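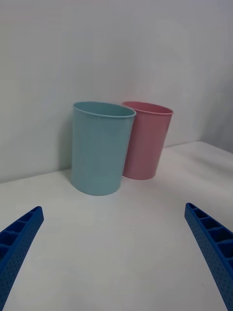

Skye Gunn said she wanted a cup that could go back on the shelf after the party and come out again for the next one.

2 min read

STONPORT – Zesidance will open its cup lending shelf to all residents in March. The shelf holds 1,000 plastic cups in pastel colors, including light blue and pink. Groups may borrow up to 80 at a time for five days, free of charge.

Dark soft drinks in clear screw-cap bottles can be ordered with the cups and paid for at pickup. Unopened bottles may be returned.
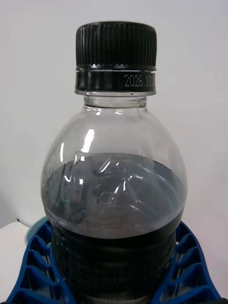
How to borrow

Ask at the Zesidance front desk. Cups should come back rinsed and stacked by color. Segundo Arango handles orders for schools and clubs.

Comments

Irker: Are lids available? My kids spill everything.

Văduva: We could have used this last summer. Is pickup only at the front desk?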